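Granarora Players to stage chamber musical Drirnbridge

15 June 2025

The Granarora Players have confirmed the chamber musical Drirnbridge as the closing production of their season. The show runs 69 minutes without an interval and is scored for two voices, piano and cello. Hendrik Geerts directs and also handles musical preparation.

Drirnbridge is set in a toll office on the last night before the crossing closes. A clerk and a late traveller dispute an unpaid fare, and the dispute is sung almost throughout. Spoken dialogue is confined to the opening and to one telephone call near the end. The vocal writing sits in the middle register, with the clerk's part transposed down a tone for this production.

The Players will use the Andberg Theatre, which seats 148 in its end-stage layout. Seating for the final matinee will be reduced to 51 so the audience can be placed on three sides. Voices will not be amplified. The piano will stand offstage left, with a monitor feed to the cast.

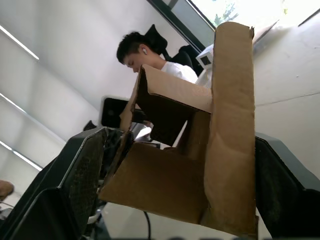
Will the musical be performed in its original version?

The Players are using the revised score, completed in January, which removes the prologue and moves the clerk's first song to follow the telephone call.

Lighting is by the Laitinen studio, working from a fixed rig with no moving fixtures. Cues are called from the vocal score, as tempos in the second half vary from one performance to the next.

Tickets are sold through the theatre box office. Latecomers cannot be admitted once the performance has begun. Programs, including the full lyrics, will be available in the foyer.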